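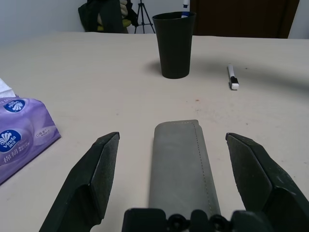 Wollfilz von Hand nähen: Sattlerstich für Etuis und Hüllen

Der Sattlerstich wird mit zwei Nadeln an einem einzigen Faden ausgeführt. Reißt der Faden an einer Stelle, hält die übrige Naht weiter. Für Filz ab 3 mm Stärke ist er dem einfachen Vorstich vorzuziehen.

Material

Wollfilz, 3 mm
Gewachstes Leinengarn, Stärke 0,8 mm
Zwei stumpfe Sattlernadeln
Ahle, Stahllineal, Rollschneider
Trickmarker, wasserlöslich

Zuschnitt

Für ein längliches Etui einen Streifen von 172 x 397 mm zuschneiden. Der Filz wird nicht gefaltet und geschnitten, sondern flach liegend in mehreren Zügen durchtrennt. Ecken mit einer Rundschablone anzeichnen - eine Münze genügt - und erst nach dem Nähen endgültig abrunden.

Nahtlinie anzeichnen

Abstand zur Kante: 5 mm. Stichlänge: 4 mm. Die Löcher mit der Ahle senkrecht durch beide Lagen vorstechen. Schräg gestochene Löcher ergeben auf der Rückseite eine wandernde Naht.
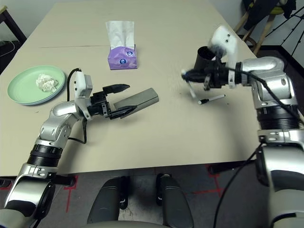
Nähen

Fadenlänge: vierfache Nahtlänge plus 40 cm. Auf jedes Fadenende eine Nadel ziehen. Die erste Nadel durch Loch 1 führen und beide Enden auf gleiche Länge bringen. Dann die linke Nadel durch Loch 2 stechen, die rechte durch dasselbe Loch zurück. Reihenfolge bei jedem Stich beibehalten. Gleichmäßig anziehen, bis der Faden leicht einsinkt; Filz gibt stärker nach als Leder und wellt sich bei zu hoher Spannung.

Am Ende drei Stiche zurücknähen und beide Fäden bündig abschneiden. Leinengarn nicht verschmelzen.

Pflege

Flusen mit der Schere kappen, nicht zupfen. Flecken kalt abtupfen.

Zulema Iturra, Freitag, 26. Januar 2018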